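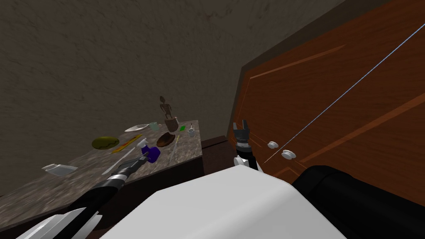

Wesoneo Early Reader Tile Set

Letter tiles for children learning to sound out words. Sold by Plorden, reviewed and stocked by us with some reservations.

We don't list many phonics kits, and we turned this one down twice. Most of them promise a reading child by the end of the school holidays, and the earlier Wesoneo box made the same claim on its lid. The new edition has dropped it. What remains is a decent set of tiles, a thin parent guide and a storage tray that could be better.

What you get
Lower-case letter tiles, with spares of the common vowels
Separate tiles for sh, ch, th and ng
5 double-sided word mats
A parent guide
Lidded tray

Recommended age
The box says 4 to 9. We'd take that with a grain of salt. A four-year-old who already knows a few letter sounds will get something out of it, and a nine-year-old will be bored stiff unless they've fallen behind and are happy to work with something that looks a bit babyish. Prep and Year 1 is where it earns its keep.

What we liked
The letters are printed in a plain, school-style face, with an a and a g that match what kids are taught to write. The colours are muted. The sh and ch tiles are a single piece, so a child can see that two letters make one sound without a lecture from Mum or Dad.

What we're less sure about
The guide claims that "daily tile play builds lifelong readers". We asked Plorden what that was based on and got a brochure back. Ten minutes at the kitchen bench with any set of letters, including ones you've cut out of a cereal box, will probably do much the same job. You're paying for tidiness and durability here.

The Gumede add-on pack (long vowels and silent e) is sold separately. Don't buy it at the same time – wait and see whether the first box gets used. 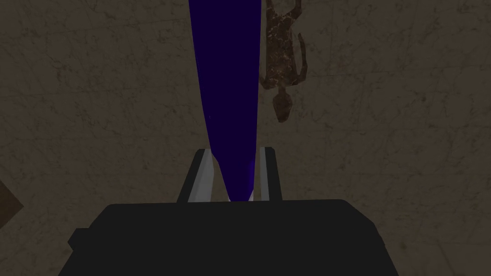 Parallel fingers with a narrow gap between them.

Care and storage
Wipe the tiles with a damp cloth. The tray lid is a loose fit, so put a rubber band around it if the set is going in a school bag. Keep away from children under three, as the tiles are a choking hazard.

Availability
In stock at our Bollthorpe shop and online. The Gumede pack is on back order until April. Unopened sets can be returned for a refund; opened sets can be exchanged if tiles are missing.

Page updated January 9, 2021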